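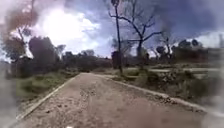

Mavetti to resurface straight section of Canar access path

2022-03-24

Mavetti has been appointed to repair and resurface the main access path at the Canar site. The contract covers 763 metres of path between the existing concrete kerbs, together with edge clearance and minor works to the grass verges. Preparatory work begins next month and the path is due to be handed back in July.

The present surface is a mix of packed earth and worn concrete. It is uneven, with dusty areas, scattered gravel and a patch of loose debris in the middle section. Broken rocks and pebbles lie along the outer side of the right-hand kerb and partly spill towards the grass. These will be lifted by hand, sorted and, where the size is suitable, crushed for use in the sub-base.

Surface and base

Loose material will be scraped off and the path regraded to a shallow crossfall. Remaining concrete will be kept where it is sound and broken out where it rocks or has lifted. A sub-base of graded stone will then be laid and compacted in layers, followed by 40 mm of Sellix, a bound gravel surfacing supplied in a light brown blend. Sellix is laid cold and can be walked on after six hours in dry weather. Light maintenance vehicles will be kept off each new section for eight days.

Kerbs

The pale grey concrete kerbs on both sides will stay in place. Units will be checked for line and level before surfacing starts — any that have moved will be rebedded on fresh mortar. No change to the width of the path is planned.

Verges and trees

The grassed strip to the left of the path will be overseeded where growth is patchy. On the right, the rough grass and low shrubs will be left as they are, apart from a narrow working margin beside the kerb. No trees will be felled. Excavation near roots will be done with hand tools only, and no materials will be stored beneath tree crowns.

Access during the works

The path will be closed in sections. A signed diversion will run along the Retamal side of the site and will be open to walkers and cyclists at all times. Riders will be asked to dismount where the diversion rejoins the path. Deliveries of stone and surfacing will be made on weekday mornings.

Drawings and the closure schedule are available from the Mavetti site office on request.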